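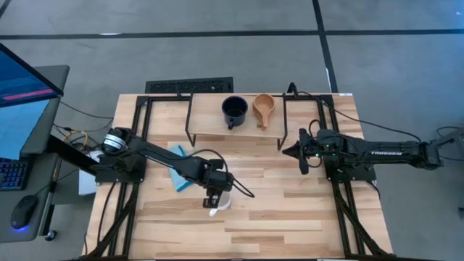

How many demonstrations do you need before a two-arm policy is worth training?
For a single short task with the objects in a limited area, train a first one at 51 episodes, look at where it fails, and record more of exactly that.

Arsenault Bench Forum > Bimanual > Data collection
Thread: Drink shelf task, how much variety per episode?
Started 2023-01-04

gantrycrane
The question and answer up top are from the pinned post, and I followed it. The task is to take a mug off a small raised shelf at the back of the table, bring it down to the wood, then fold a towel next to it. Trossen arms on both sides, parallel grippers, one camera looking down from head height. Recording with Branwood, default settings except I turned off the automatic trim.

The first policy does the mug fine when it sits where I had it for most of the recordings. Move it over toward the other end of the shelf and the gripper goes to the old spot and closes on air. The wooden cup is worse. It has a flat tab for a handle and the arm goes in as if it were the mug.

I kept going and I'm at 400 episodes now. Cup is a bit better. Mug off to the side is the same as before. Do I keep recording or did I record the wrong thing?

lowtorque
Wrong thing, most likely. How did you pick the start positions?

gantrycrane
By hand. I put the mug back and started the next one.

lowtorque
Then you put it back in the same place every time, more or less. Everybody does. Make a list of positions before you sit down, shuffle it, and set the objects from the list. Tape marks under the shelf if you need them, on the side the camera doesn't see.

pelican_drive
I don't agree that it's only the positions. 400 of anything should give you some spread. I'd check the operator first. Are all of these yours?

gantrycrane
Mine up to somewhere in the two hundreds, then two other people took turns.

pelican_drive
There you go. Three people means three ways of picking up a mug. One goes for the handle, one pinches the rim, one comes in from the side. The policy averages them and you get a grip that none of you would use. We had this on the Mirora bench in September. We had 817 episodes from five operators, and it did worse than one person's data from a single afternoon. We wrote down one grasp per object, threw out whatever didn't match, and retrained on what was left.

lowtorque
What was left, in number?

pelican_drive
Less than half. I don't have the figure here.

softstop
Disagree with throwing them out. Different grasps are fine if the model can handle more than one answer for the same view. If you're training plain regression then yes, it will average. Which one is it?

gantrycrane
Plain regression with chunks. It's the Sikidden example config, I only changed the camera names.

softstop
Then pelican_drive is right for your case. But keep the episodes. Put a tag on them. You may switch models in the spring and want them back, and re-recording is the expensive part.

pelican_drive
Fine with tagging. I say throw out, I mean leave out of the training list.

moth_and_relay
Separate point. You said mug and then towel, in one episode. How long is each one?

gantrycrane
Just under a minute when it goes well. The fold takes most of it.

moth_and_relay
I'd split it. Mug from shelf is one task, fold is another. When the fold goes wrong right now you lose a good mug pickup along with it, or you keep a bad fold to save the pickup. Record them separately and join them later if you want the long version.

lowtorque
Don't split it. The hard part is the handover between the two, where one arm has let go of the mug and the other is already moving to the towel. If you never record that, the policy never sees it, and you'll get an arm parked in the middle of the table waiting.

moth_and_relay
You can record the transition as its own short clip. We do.

lowtorque
And does it work?

moth_and_relay
On two tasks out of three. The third one freezes where the clips meet.

lowtorque
That's my point.

moth_and_relay
Two out of three is better than what he has.

softstop
A middle way is to record the whole thing and press a key at the boundary so you have a marker. Branwood writes it into the episode log. Then you can train either way from the same files. Costs nothing during recording once you get used to the key.

gantrycrane
Didn't know about the marker. I'll do that.

Another question. What do people do with episodes where the grasp slips and you recover? I've been deleting those.

pelican_drive
Keep them if the recovery is clean. Delete if you flailed. My rule is that if I had to stop and think, it goes.

softstop
Keep, same rule. With only clean runs the policy has no idea what to do two centimeters off. I also record some that begin badly on purpose, with the gripper already beside the mug or a bit too low. I start saving after it's in the bad position so the mistake itself isn't in the data.

lowtorque
Agree with that, for once.

gantrycrane
OK. Plan from this:
position list, shuffled, covering the whole shelf
mug and cup swap sides on half of them
one grasp written down per object, everybody uses it
marker key between pickup and fold
keep clean recoveries
Old episodes get a tag with the operator and stay on disk.

moth_and_relay
Write the operator into every new one too. And do a replay check early in the session. Open one episode and look at both arms and the camera together. We lost a morning to a camera that had stopped updating and the recorder didn't complain.

pelican_drive
And don't run long sessions. My demos get sloppy after an hour and I can see it in the plots, the wrist starts to wander before each grasp.

gantrycrane
First batch with the list is done. 51 new episodes, all me, one grasp each for mug and cup. Trained on only those. The mug now works at 11 positions I left off the list. The cup works at most of them, but it still tips at the far end. The fold is no better.

softstop
Good result for the mug. For the cup, look at the angle of the wrist when you come in on that tab handle. If you turn late, the policy turns later.

gantrycrane
I do turn late. Will redo those.

lowtorque
For the fold, how does the towel start out?

gantrycrane
Flat, square to the table edge. I straighten it each time.

lowtorque
Same problem as the mug, then. Put it on the list.

moth_and_relay
I'd still split the fold off.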